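Two Arms, One Table: A Talk with the Robot Club at Drumard

Interview and text by Sigita Venckus

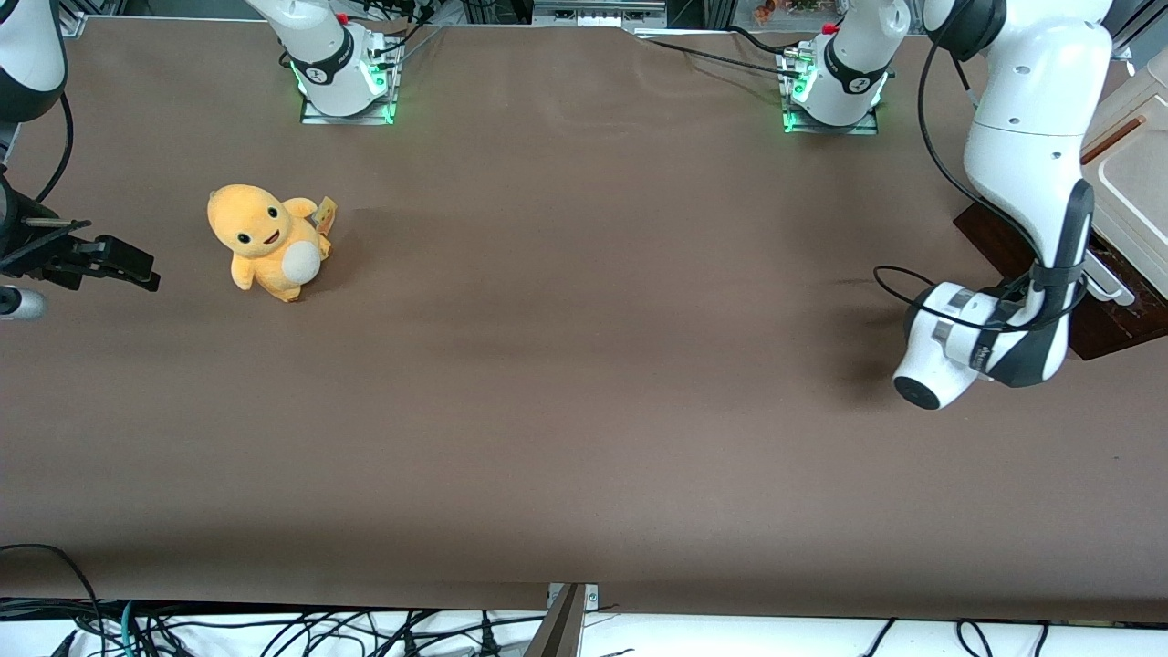

How does a student join the club without knowing any programming?

A student comes on Monday at four o'clock, signs the safety sheet, and sits next to someone who already has a task, and the programming is learned during that task.

I received this explanation from Kaja Rebane, who teaches technology at Drumard and has led the robot club from its first term. I met her in the workshop before the students arrived. She was checking the task list for the afternoon and let me ask my questions while she worked.

"Many parents think we select the children by their marks in mathematics," she said. "I don't look at the marks. I ask them if they can wait. With two arms you wait a lot."

The club has 36 members this year, which is too many for one table. They are divided into groups, and each group gets its own hour with the arms. The other groups write code, prepare objects, or argue at the whiteboard. Rebane told me that the arguing is a real part of the plan, and she keeps a place for it on the list.

The task of this term is called the handover. One arm must take a soft object from the table and give it to the other arm, and the second arm must put it down on its own side. For a person this is nothing. For the students it became the work of many weeks.

"In the beginning we used wooden blocks," said Ona Lūse, who is in her last year and leads the group called Rimkutė. The name comes from a character in a story the students wrote together, and she did not want to tell me more about it. "A block is always the same shape. You measure it one time and you are finished. Then we changed to plush toys, and all our numbers were wrong."

I asked her what was wrong with the numbers.

"The toy is wider when you put it down than when you hold it. The head is heavy and the body is soft. If you close the fingers on the belly, the head turns. If you close on the head, the whole toy hangs and swings, and then the other arm is looking for it in the wrong place."

Her group made a table of grips for every toy they have. The yellow one with the round belly is used for the first test of every new program. Everyone has worked with it, so everyone can see quickly if the program is worse than last week. Lūse calls it the reference toy. The younger students call it Uvell.

Rogelio Aquino joined the club later than the others and is responsible for the timing between the two arms. He speaks quickly and draws with his finger on the table when he explains.

"Each arm by itself is easy," he said. "I can make the left one go anywhere. The right one, the same. The problem is the moment when both of them hold the toy. Who opens first? If the first arm opens too early, the toy falls. If it opens too late, they pull."

His first solution was a fixed pause of two seconds. It was good in the simulation, and on the table it was good sometimes. Now the first arm waits for a signal that the second gripper has closed, and only after this it opens. Aquino rewrote this part four times. He showed me the older versions, which he keeps in a folder with the name Rurkodent, a word that I could not find in any dictionary. He said it is the sound the program makes in his head when it fails.

I wanted to know how the group decides that a program is ready. In the club the rule is a series of 100 handovers, written down one after another on paper. A student must stay beside the stop button for the whole series, and another one writes. They change places when the one who writes becomes tired.

"I did not like the paper," Aquino told me. "I said, the computer can count. But Ms. Rebane wanted paper, and she was right about one thing. When you write 'failed' with your hand, you also write why. In the computer log there was only a zero."

Rebane showed me some of these sheets. The reasons are short: "slipped at ear," "tag caught," "too high," "I moved the toy, my fault." On one sheet somebody had drawn a small crown next to a long line of good results.

The brown covering on the tabletop was also a decision of the students. Saulius Lukoševičius, who helps the club with the electrical work and comes from a repair shop in the same street, first wanted to leave the surface as it was. The students asked for a covering that does not shine, and he agreed after he saw their comparison.

"They came to me with two sheets of results, before and after," he said. "I have adult customers who do not bring me so much."

He is more strict about other matters. Nobody changes a connector while the power is on. Nobody reaches between the arms during a program, also not to save a falling toy. Lukoševičius told me that this last rule is the most difficult for the children. "The hand goes by itself," he said. "So we practice it. I throw a toy on the floor and they must stand still. They laugh, but they learn it."

I asked Rebane about the competitions, and she became more careful with her words. The club will go to a regional meeting in the spring with the handover task. She does not want to promise a place to anybody. Some of the members would like a faster task that looks better for an audience. Lūse is against this.

"If we change now, the small ones learn only how to start things," Lūse said. "I want them to see one thing that is finished."

Aquino has a different opinion. He would like to add a second object, so that both arms are busy all the time - he already has a plan for it on the whiteboard, with a note that asks people not to erase it. Rebane has said that they can talk about it after the next full series.

At four o'clock the door opened and the first group came in with their bags. Lūse went to give out the paper sheets, and Aquino asked who wanted to stand at the stop button. A girl from the youngest class put up her hand before he had finished the question.

The club meets in the workshop on the ground floor. New members can speak to Kaja Rebane before the lesson or leave a note in the box beside the workshop door.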